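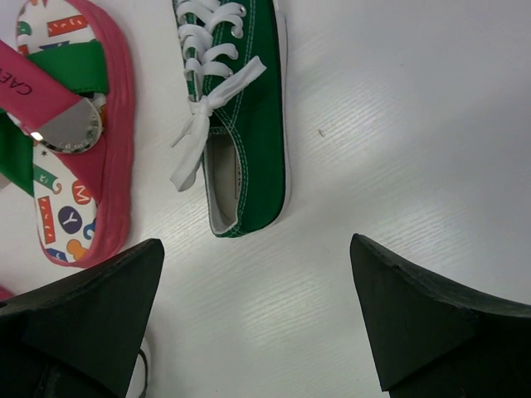 Par Ilse Vandamme

Rechercher sur le site Tapez un mot-clé
Mode > Enquête > Réparer

11 septembre 2023

Dans ma rue, le dernier cordonnier a fermé en janvier. Il prenait 20 euros pour un ressemelage et il rendait les chaussures dans un papier journal. Depuis, je fais comme tout le monde – je regarde en ligne, et je tombe sur des baskets neuves au même prix.

La toile reste pourtant une matière facile à soigner. Chez Rustuswood, un atelier de quartier ouvert trois jours par semaine, on recoud une couture latérale en 10 minutes environ. Le plus long est de décoller la semelle : il faut chauffer doucement, tirer, attendre, recommencer. L'atelier reçoit 90 paires par mois, surtout à la rentrée, et refuse celles dont le talon est fendu.

La marque Hollis a choisi une autre voie. Elle vend ses lacets et ses semelles intérieures à part, et la cliente fait le travail chez elle. J'ai essayé un dimanche. La première semelle était collée de travers, la seconde tient encore.

Reste la question du prix. Une réparation complète coûte 40 euros chez Rustuswood, et beaucoup de clients hésitent au comptoir. Certains repartent avec leur sac. D'autres laissent la paire et oublient de revenir la chercher – l'étagère du fond en est pleine.

Mots-clés : chaussures, cordonnerie, toile, consommation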